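Speaker notes: Eelgrass in Stusex Bay
Talk for the June meeting, 7 p.m. start, about forty minutes plus questions

Opening

Thank the library for the room. Say who I am: Akihiko Kobori, I've worked on the shoreline survey at the Zestton field station for most of my career. I'm a field person, so stop me if I use a term that doesn't make sense.

Tonight is about eelgrass. Most people in the room have waded through it or pulled it off a propeller. It's a flowering plant that lives completely underwater. People call it seaweed, but seaweed is algae and has no roots. Eelgrass has roots, and the roots matter for most of what I'm going to say.

Slide 2: the old chart

This is the 1896 harbor chart. Point to the word "grass" along the west side, from the town landing down to Hosoda Point. The surveyors wrote it down because it fouled their lines. They weren't interested in the plant, so don't lean on the chart for exact edges. What we can say is that grass grew along most of that shore, and today it doesn't.

If someone asks about the wasting disease in the 1930s: yes, it hit beds all along the Atlantic coast, and we assume it hit ours. We have no local record from those years.

Slide 3: what we measured

We map the beds from a small boat at low tide, then send a diver down to check the edges. Two years ago the total was 783 acres. Last year it was 779. People will want to know if that's a decline. It's too small a change to call. The edges of a bed move from year to year, and our mapping isn't good enough to catch a difference of four acres.

What concerns me more is where the grass is. The beds near the mouth of the bay are thick. The ones up by Sekon Creek are thin, and the plants there are covered in fuzz by midsummer. The total hides that.

(Pause here. Ask who keeps a boat on the creek.)

Slide 4: why it thins out

Light first. Eelgrass needs clear water. When nitrogen comes down the creek it feeds algae, the algae clouds the water and coats the leaves, and the grass below doesn't get enough sun. The nitrogen comes from septic systems, lawns and road runoff. I don't have a good split between the three for Sekon Creek, and I should say so plainly.

Then heat. Eelgrass does poorly when the water stays warm for weeks. Shallow coves warm up fastest. The town can't do much about that one.

Then moorings. A chain dragging in a circle scrapes the bottom bare. There are round patches like that in the anchorage off Hosoda Point. Let people think about it for a bit before moving on. 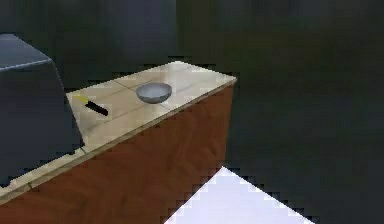

Slide 5: what the grass does for us

Keep this short, most of this group already knows it. Young scallops hang on to the blades above the reach of crabs. Small fish hide in it. The roots hold sand in place, and a wide bed takes some of the force out of waves before they get to the beach. Don't oversell the last point. In a big storm with high water, the grass is too deep to help much.

Slide 6: the replanting trial

We planted 3 plots, all on the west side. Shoots were taken from the healthy beds near the mouth and pinned down by hand with bamboo staples. The north plot was gone by the first fall -- crabs dug up most of it. The middle plot is holding on. The south plot has spread past its markers, and that's the one on the slide.

My reading is that planting works where the water is already clear enough. Planting up by the creek now would waste the shoots. Roughly half the questions I get are about replanting, so expect to come back to this slide.

Slide 7: what we're asking for

The harbor board has a proposal to swap chain moorings for the floating elastic kind in the Hosoda Point anchorage. Owners would pay part of the cost. I support it, and I'll say that I support it, but the details are the board's to explain.

For people with homes along the creek: get the septic tank pumped on schedule, and leave a strip of unmowed plants along the bank. If you fertilize, skip it before heavy rain.

For boaters: tilt the motor up in the shallows. Anchor on sand if you can see sand.

Questions

Likely ones:

Is the grass that washes up in the fall a bad sign? No, it sheds leaves every year. Whole plants with roots attached are different, and we'd like to hear about those.

Can I pull it out around my dock? Not without a permit. Refer them to the town office.

Do swans eat it? They do. We haven't measured how much.

Leave the sign-up sheet for the August dive survey on the table by the door. Snorkelers are welcome too, and the station has spare masks.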